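Atness Gautam 固定高度工作桌使用评测
作者:Elínborg Hedegaard
发布:12/03/2026

测试对象与购买渠道

本文评的是 Atness 的 Gautam 系列工作桌,浅色木纹面板,固定高度,桌面后侧带一个穿线孔。从 Clakgate 网店购入,成交价 855 元,含送货到楼下,不含上楼和安装。同系列另有白色面板和带抽屉的版本,没有买,下文不涉及。

对照组是一张已经用旧的 Plusance 桌子,尺寸接近,白色光面,没有穿线孔。两张桌子放在同一个房间、同一块灰色地毯上,干的活也一样:小件物品的摆放、分拣、装袋,偶尔接线,偶尔写字。没有在上面放过显示器,也没有装过显示器支架,需要这方面数据的读者可以跳过这一篇。

评测项目按使用频率排列:台面表面、反光、平整度、稳定性、穿线孔、前沿、清洁、地毯上的表现、装配。价格和适用人群放在最后。

开箱与包装

纸箱为扁平长方形,面板和桌架分层放置,中间垫蜂窝纸板。四个角有成型护角,其中一个护角在运输中被压扁,对应的板角没有损伤。五金件装在一个分格塑料袋里,每格印有编号,与说明书上的编号一致。这一点比 Plusance 好,后者所有螺丝混在一个袋里,长短两种规格只差一点,装错了要拆。

拆箱时有轻微气味,集中在面板底面和穿线孔切口处。房间正常通风,几天后坐在桌前不再闻到,趴到桌底仍能闻到一点。说明书对芯材只写了“人造板”三个字,没有写密度,也没有写封边材料。包装内有一张检验卡,卡上只有批次和检验员编号,没有甲醛释放量的数值。我向 Clakgate 客服索要检测报告,收到的文件是同系列白色版本的,型号对不上,因此不引用其中的数据。

装配

需要一把十字螺丝刀,内六角扳手随附。一个人可以完成,但把桌子翻正那一步建议有人帮忙。面板翻面时尽量抬起来放下,不要以一条长边为轴去滚,长边着力时封边会受压。

预埋螺母位置准确,所有孔位一次对上。桌架与面板之间的螺丝要先全部带上几牙,最后再统一拧紧。如果先把一侧拧死,另一侧会有轻微错位,需要松开重来。说明书把这句话写在最后一页的注意事项里,放在第一步前面更合适。

说明书的插图是线稿,线条很细,左右件的差别只靠一个箭头表示。桌架左右件在金属面上没有压印标记,只有贴纸。贴纸在我这一套上有一张已经脱落,粘在蜂窝纸板上。

台面表面

面板为浅木纹,底色偏米,纹理横向走,对比很弱。坐在正常位置看,纹理基本退到背景里去,放在上面的小件轮廓清楚。对分拣类的活来说这是一个实际的优点。强纹理的桌面上找一颗深色螺丝要费眼力,这张不用。

白色物件的情况要单独讲。白杯子、白管、白底小包装放在 Plusance 的白色光面上,边缘会与台面混在一起,尤其是顶灯正对的时候,包装袋的一条白边要靠阴影才能判断在哪里。换到 Gautam 上,米色底与白色之间有足够的明度差,边缘不用找。差别不大,但在重复取放的动作里感觉得到。

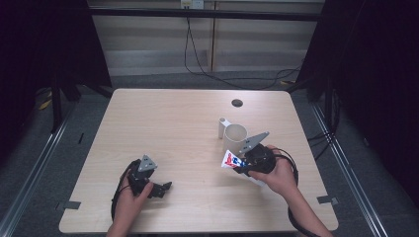 浅木纹台面,白色小件立在上面,穿线孔位于远端略偏右。

触感上,表面有极浅的压纹,指甲横向刮过能感觉到,手掌平放基本感觉不到。写字时单张纸直接垫在台面上,笔迹不受压纹影响;用硬铅笔用力写,会有轻微的颗粒感。需要画图的人应该加一块垫板。

滑动性能居中。薄包装袋平放时用一根手指可以推动,松手即停,不会像在光面上那样继续滑出去。小袋在 Plusance 上容易与台面贴死,边缘抠不起来,要先推到桌边再捏;Gautam 因为有压纹,袋子底下留有一点空气,从一端捏起比较顺。完全放空气的扁袋子在两张桌子上都不好捏,差别消失。

窄而高的物件,例如立着的细管,主要受台面平整度和振动影响,这两项在后面分别讲。

耐刮方面,没有做标准测试,只记录日常结果。金属件拖过会留下浅色痕,湿布擦掉大部分,剩下的要侧光才能看见。陶瓷杯底没有上釉的一圈会留下灰色印子,用橡皮可以去掉。美工刀误划了一次,留下一条可见的线,深度没有测量,手指能摸到。这条线在纹理方向上,所以不太显眼;如果垂直于纹理,估计会明显得多。切割务必垫板。

反光

顶部为条形灯时,Gautam 上看到的是一片边界模糊的亮区,Plusance 上能看到灯管的形状。亮区会随坐姿移动,不会遮住物件上的字。用手机从上方拍台面记录物品位置,Gautam 的照片不用调整角度即可使用,Plusance 的照片经常有一块过曝。

米色底对白平衡有影响。手机自动白平衡下,整张照片偏暖,白杯子的颜色会带一点黄。对颜色有要求的拍摄应当放一张白纸或灰卡。只记录位置和数量则不必理会。

平整度

用钢直尺立在台面上,沿长边、短边和两条对角线各检查一遍。短边方向看不到透光。长边方向在中段有一条极细的透光,塞不进一张复印纸。对角线与长边结果一致。穿线孔周围没有鼓起,孔圈的边沿略高于台面,高出的量用指腹可以感觉到,小袋推过去会被挡一下。

把一根细圆管横放在台面各处,松手后观察是否滚动。在调好脚垫之后,中段不滚,靠左后角的一小块区域会缓慢向后滚。换一个方向放,不滚。判断为局部的轻微下垂,或者是地毯厚度不均造成的整体倾斜,没有进一步拆分。对立放的杯子和管子没有影响。

加载后的变化:把一叠书放在中段,静置一夜,第二天移走后重测,透光与之前相同。说明书没有给出承重值,Clakgate 页面上写了“可承受日常办公重量”,这种表述没有参考意义。建议不要坐上去,也不要在上面踩着换灯泡。

稳定性

固定高度的桌架没有升降机构,晃动主要来自连接螺丝和地面。测试方法很简单:在台面上放一只盛了 500 克水的敞口杯,手掌推桌沿一次,看水面何时静下来。前后方向推,水面很快平静。左右方向推,晃动时间明显更长,水没有溢出。Plusance 正好相反,左右稳,前后软。

桌架左右方向没有斜撑,左右晃动由此而来。后部有一根横梁,高度偏低,膝盖碰不到,脚尖会碰到。横梁与桌腿的连接各用两颗螺丝,其中外侧那颗在使用一段时间后会松。我把它列入定期检查。松了之后的表现是推桌沿时有一声很轻的咔,重新拧紧即消失。

日常操作里,双手同时在台面上作业,前臂搭在前沿,这种负荷下桌子不动。把一只手突然抽回并碰到桌沿,立着的细管会晃一下,敞口杯不会。有人从旁边走过,地毯吸掉了大部分振动,管子不动。把桌子移到硬地面上再试,走动引起的振动可以从杯中的水面看到。硬地面用户应在脚垫下加软垫。

细管这类重心高、底面小的东西,放在台面中后部比放在前部可靠。原因在于手和袖口经常从前部扫过,和桌子本身关系不大。

穿线孔

孔开在台面后侧,中心略偏右,圆形,深色孔圈。没有随附盖子,至少我这一套没有,Clakgate 的商品图上也没有显示盖子。孔圈为压入式,没有螺丝,也没有打胶,用力可以从下面顶出来。

偏右的位置有利有弊。右侧走线的设备接起来顺,线从右手边绕到后面,下去,不经过作业区。左侧的线要横穿台面后部才能到孔里,或者干脆从左后角直接垂下去。我的做法是后一种,左侧的线不进孔,在桌底用扎带固定到横梁上。若孔居中,两侧会比较均衡;若左右各开一个,成本会高一些,作业类用户应该愿意为此付钱。

孔的直径足够通过常见的圆头和扁头插头,通过体积较大的方形电源适配器则不行,需要先从下面把线穿上来。多根黑色线同时经过时,孔圈边沿没有毛刺,拉动不卡。线的弯曲半径受孔圈厚度影响,较硬的线在出口处会翘起来一个弧,占用后部一小块台面。

敞开的孔会吃东西。小件在后部滚动时可能掉进去,螺丝、笔帽、小卷的标签都发生过。桌下没有托盘,掉下去就到地毯上。解决办法是用一块裁成圆形的泡沫塞住,中间切一条缝过线。这个改动没有成本,但桌子本身应当配一个盖。此项扣分。

前沿与台面可用区域

前沿棱角处理得偏直,倒角很小。前臂长时间搭在上面,皮肤会留下一条压痕,夏天短袖时更明显。Plusance 的前沿是圆的,舒适度高于 Gautam。对每天要把前臂伸到台面中部作业的人,这一条的权重应该提高。

前沿左右两角处各有一块灰色扁平小片,贴在台面边缘,面积小,颜色低调。我拿它们当左右边界的对齐记号,托盘和文件盒都以小片内侧为准摆放,每次复位不用量。副作用是小片略高于台面,擦桌子时抹布会在边上蹭一下,灰尘也容易积在它们的边缘。用旧牙刷处理。

可用深度是够的。杯子、管子和待处理的小包装集中在中部偏后,前部留给手和工具,后部留给线。三个区域互不占用。若要在后部再放一排收纳盒,穿线孔会被盖住一部分,需要把盒子向左让开。

桌面没有任何凹槽、挡边或磁吸区。小件的归拢要靠容器。我用的是一只白色敞口杯放散件,一根立着的窄管放细长物,扁平小袋平放在两者前面。这种布置的好处是从上方取放时视线不受阻挡,缺点是扁平小袋要从一端捏起,整袋会向下垂一个角度,先碰到台面的总是下面那条边。把袋子移入杯中时要抬得比杯口更高一点,否则下边会挂在杯沿上。这与桌子无关,换任何台面都一样,记在这里供做同类工作的人参考。

清洁

日常用拧干的超细纤维布顺纹理擦。灰尘和纸屑一次清掉。标签残胶用酒精棉片擦,台面没有变色,压纹没有变平。酒精停留时间控制得较短,没有做长时间浸泡的测试,也不建议做。

水渍:一摊水放 5 分钟后擦去,不留痕。放一整夜的情况只在面板中部试过,没有肉眼可见的鼓起。没有在封边处和孔圈处试,那两处如果进水,后果多半不可逆,我还要继续用这张桌子。

油性记号笔:新鲜笔迹可以用酒精去掉,隔夜的会留一层淡影。咖啡:可以擦净。红色印泥:擦净后在压纹低处残留一点粉色,侧光可见。热杯子:普通马克杯装热水直接放上去,没有白圈。刚离火的锅没有试。

米色底加弱纹理,对灰尘的掩饰很好,好到有时会忘记擦。白色碎屑看得见,浅棕色的纸屑看不见,要用手摸。

地毯上的表现

房间地面为灰色短绒地毯。桌脚的脚垫为圆形硬塑料,可以旋转微调高度。放在地毯上后,头几天会下沉,水平需要重新调一次。之后稳定。

脚垫直径偏小,对地毯的压力集中,挪开后有明显的圆坑,蒸汽处理后能恢复一部分。搬动时不能拖,脚垫会被绒毛抓住,桌腿受侧向力,连接螺丝会因此松动。前面提到的外侧那颗,我怀疑第一次松就是因为拖过。

地毯上用脚垫调水平,手感很差,旋转时地毯跟着一起扭。正确的做法是抬起一角,转完再放下。需要两个人配合,或者用一本书垫着。

与 Plusance 的对照

表面反光:Gautam 好。
白色小件的可辨识度:Gautam 好。
书写手感:Plusance 好。
前沿舒适度:Plusance 好。
前后方向稳定:Gautam 好。
左右方向稳定:Plusance 好。
走线:Gautam 好,Plusance 没有孔,没有可比性。
五金包装与孔位精度:Gautam 好。
清洁:Plusance 略好,光面不存残留;Gautam 的压纹对印泥类污染不利。
薄袋取放:Gautam 好。

Plusance 那张买得早,价格已经没有比较意义,现在同款也不在售。列出来只为说明各项结论的参照点。

已知问题

一,横梁外侧螺丝会松。建议装配时加一点低强度螺纹胶,或者每次大扫除时检查。

二,穿线孔无盖。自行解决。

三,说明书中左右件标识不清,且左右件本体没有压印。

四,前沿倒角过小。可以贴一条软质护边,但会改变前沿高度,并盖住灰色小片。

五,商品页缺少承重、芯材密度和有害物质释放量。Clakgate 客服回复速度正常,内容没有用。

没有遇到的问题也记一下:封边没有翘起,面板没有色差,桌架没有掉漆,螺丝没有滑牙。

售后

因为护角压扁,我在签收时拍照并联系过 Clakgate,对方登记后询问是否需要换货。板角没有损伤,未换。脱落的贴纸没有要求补发。整个过程通过网页表单完成,没有电话。保修期写的是 2 年,覆盖桌架与五金,面板表面的划伤和水损不在范围内。孔圈算不算五金,条款里没有写。

适合与不适合

适合:小件分拣、装袋、轻量装配、需要从上方观察或拍摄台面的工作;物件以白色或深色为主;线缆主要在右侧;放在地毯上。

不适合:前臂长时间压在前沿的书写工作;左侧线缆多;需要重载或敲击;需要站坐交替;对环保数据有书面要求的采购。

若把这张桌子用于多人轮换的工位,建议把杯子、管子、托盘的位置用细胶带标在台面上。普通纸胶带在这种表面上可以完整撕下,放了一周后撕,残胶很少;布基胶带残胶多,要用酒精。

评分

满分 5 分。

台面表面 4.5
反光控制 5
平整度 4
稳定性 3.5
穿线孔 3
前沿 2.5
清洁 4
装配 4
资料完整性 2

没有给总分,各项权重因用途差别太大。就我的用途,会再买一张,前提是 Atness 给孔圈配上盖子,或者价格不变而多开一个孔。

后续如果左右晃动加重,或者封边有变化,会在本页末尾补记。白色面板版本若借到,会单独测反光和白色物件的辨识度,方法与本文相同。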